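We use cookies to keep this site running. Accept | Manage

Setting up a play kitchen on a small table

Start with less than you own, and put the rest away until January.
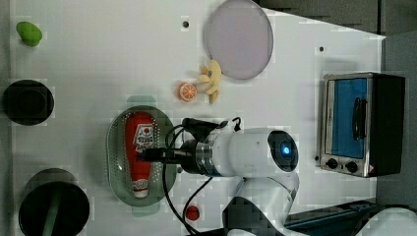
How often should I swap things over? Every 2 weeks suits most little ones.

Group the pans first, then the food, and let the cups go wherever they like. 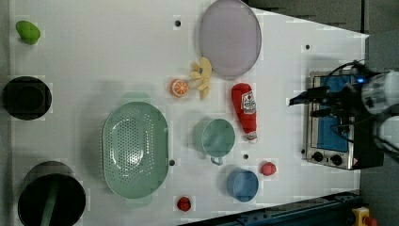 Tidying up goes best with a song, I find. Pots can stay together at one side, with the green vegetable near them.

Last updated: 18 Oct 2024

Related
Turkimell felt food
Washing toy pans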